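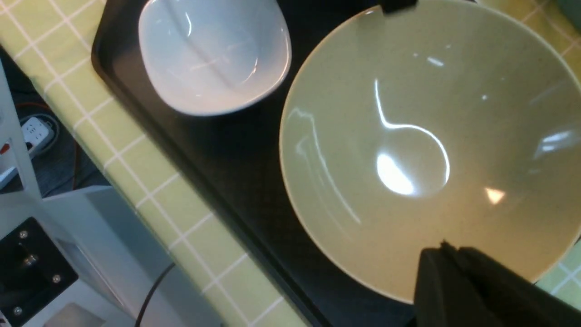 The first budget I ever wrote for a robot arm had one line on it, and that line was the arm. I was so pleased with myself! Then the crate arrived, and over the next few weeks I went back to our office manager again and again for a tray, a set of fingers, a mat, a longer cable, and finally a power strip, which I had to ask for by email on a Tuesday with my cheeks burning. A robot putting its fingers around a green bowl needs the bowl, of course, and it needs a tray under the bowl, a printed grid under the tray, a base plate to bolt to and a power strip on the floor, and every one of those has a price. So this page is the budget method we use now at Hosimari, where we set up small tabletop arms for kitchens and teaching rooms. Grab a cup of coffee and a blank spreadsheet.

## Step 1: Write the job down before you look at any catalogs

Put one sentence at the top of the sheet. Ours for the Pula project was "Pick up one bowl at a time from a tray and set it in a rack." Read it out loud to whoever will be using the thing. When I did this with Zuleica Peixoto, who runs the serving room we were building for, she asked straight away whether the bowls would be nested, and that changed which fingers we priced.

Under the sentence, list the real objects the robot will handle. Weigh the heaviest one on a kitchen scale and measure the widest one with a tape. Glossy glazed dishes deserve a note of their own, as they throw back the overhead lights in long white streaks and a camera can have a hard time with that. If your dishes are shiny, add a line for softer lighting now. You can always strike it out later.

## Step 2: Make four groups

I keep these on one tab so I can see everything together:

| Group | What goes in it |
|---|---|
| Arm | The arm, its controller, shipping, the stop button if it's sold separately |
| Hand | Gripper, spare fingers, wrist camera, short cables |
| Table | Bench, base plate, screws, trays, mat or cloth |
| Room | Power strips, cable covers, lighting, a shelf for the computer |

The Arm group gets all the attention and the Room group gets forgotten, so I fill mine in from the bottom of the table up. It feels backward the first time. Do it anyway.

## Step 3: Price the small stuff for real

Please don't write "misc." and a round number. Go and look things up, one line each. On the Pula sheet the Table group came to $145 before the bench, and the Room group came to $133, with cable covers being the surprise (we have a doorway to cross, and the cheap ones curl up at the ends). The bench itself we already had.

While you're at it, buy spare dishes! Whatever you're picking up, get extras of the same kind in the same order, so that a chipped bowl doesn't stop your week. We bought 13 spares and I have never been sorry.

## Step 4: Ask for two hand quotes

Grippers vary a lot in what's included. We asked two sellers, Prandano and Ayele, for the same thing in the same words, and I'd suggest sending them this list:

- Price of the gripper with one set of fingers
- Price of a second set, and how long it takes to ship
- Whether the wrist mount and cable are in the box
- How wide the fingers open, and what they can hold at that width
- What happens if it breaks in the first year

The lower quote turned out to leave off the mount and cable. Once those were added, our whole Hand group landed at $2255, and the two sellers were much closer than they'd looked on paper. We went with Ayele for the faster spares.

## Step 5: Walk the floor

Take the sheet into the room. Find the outlets, then trace where each cord will run, down the table leg and along the floor, and measure the path with string. Buy a bit longer than the string. Look at where the base plate will bolt down and check that you can reach the screws with a driver once the table is against the wall. (Ask me how I learned that one.)

## Step 6: Spread out the buying

Order the arm first if it has the longest wait, then the hand, and leave the dishes and the mat until you have a delivery date in writing. I keep a column for "ordered," another for "arrived," and a third for the name of the person who signed for it. Keep the boxes until the warranty cards are filled in.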